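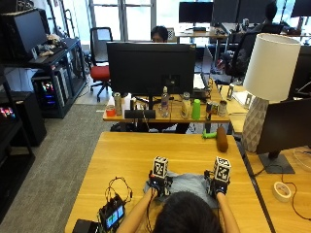 Fig. 3. Both hands resting on a light grey cloth.

Textiles and Touch, Session 4: Handle
Notes by Abhishek Sengar, 23 Mar 2026

Last time we did fibre and yarn. Today is my favourite session of the whole course, because we get to talk about handle, the word the trade uses for how a cloth feels when you pick it up!

Handle comes from several things at once: how easily the cloth bends, how much it squashes, how rough the surface is and how it drapes under its own weight. Your fingers take all of this in within a second or two, and they're very good at it.

Try it at home with a cotton shirt and a wool scarf. Shut your eyes, rub each one between finger and thumb, then lay your palm flat and press. The first movement tells you about surface, the second about thickness and spring. (Wool pushes back – it's a lovely feeling once you notice it.)

Finishing changes handle enormously. Brushing lifts the fibre ends and makes cloth feel warmer. Starch stiffens it. Washing softens some cloths and ruins others, so always wash a sample first.

For next session: bring 4 scraps, each no smaller than 25 cm square, and write a few words on each before you look up what it is. Ashok Kaushik will have the swatch books out in room 314. Reading: Nautiyal handout, section on drape.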